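The Thousand-Sock Education

Words: Katalin Veres
November

Print this page | E-mail to a friend

There is a bedroom in Heltadstead where the laundry is taken more seriously than in any home I have visited. It gets done all morning, and again after lunch, and none of it needs washing. The firm behind this is called Plarnari, and it wants 1000 good examples of a machine being emptied before it lets its learning system have a go alone.

When I arrived, it had 858.
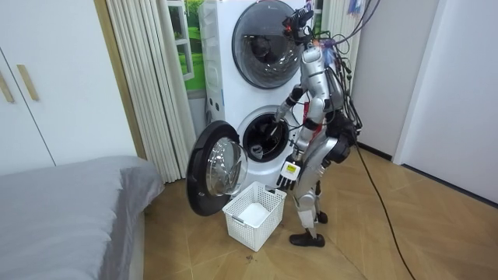
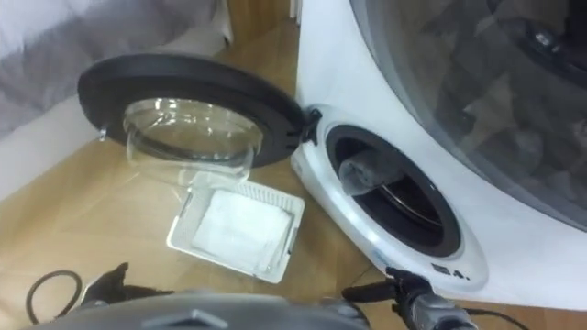
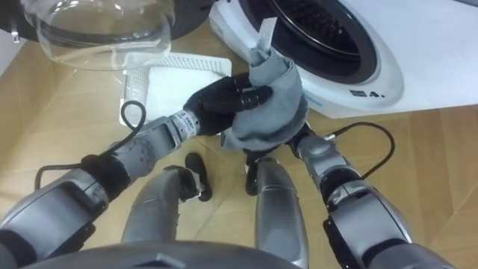

Laundry practice at Plarnari, Heltadstead: the robot, the lower machine with its door open, and what the work looks like from higher up.

An example, in the sense meant here, is one complete go at the job. Hand into the drum, cloth out, cloth into the basket, stop. A person steers the robot throughout, and the cameras and joints write everything down. Later the system is fed the lot and asked to work out what all those goes had in common.

The person steering on my visit was Asger Lauritsen, who used to drive a crane and finds socks harder. "A container wants to be picked up," he said. "A sock has no opinion." He has a habit of holding his breath while the hand is inside the drum, and by mid-morning I had caught it too.

What surprised me was how much effort goes into being untidy. Mereana Pryor plans the sessions, and her plan for the day was a sheet of small nuisances: cloth at the back of the drum, cloth bunched against the rim, basket turned a little, basket turned a little more. If every go starts the same way, she explained, the robot learns one go very well and is baffled by the next. So she kneels down between attempts and rearranges a grey cloth with the care of a florist.

Then there is the matter of what to keep. Toon Van Wijk watches the recordings at a desk in the hall and throws out the ones he calls "rude", meaning jerky, or slow in the wrong places, or finished with a sort of fling. He had rejected seven from the previous session. Lauritsen contested four of them. A fumble followed by a decent recovery is worth having, it seems, and the two men can disagree about what counts as decent for longer than it takes to do a wash.

A session runs to 40 goes, if the cloth behaves. I was offered the controls for one of them. It took me almost 7 minutes to get hold of a corner, and I then let go of it. Van Wijk asked, very kindly, whether I would mind if it wasn't counted.

By the time I left for the train they had reached 881. Pryor was back on her knees at the drum, making a mess of things on purpose.

Contact the features desk | Copyright Oduvness magazine | Back to top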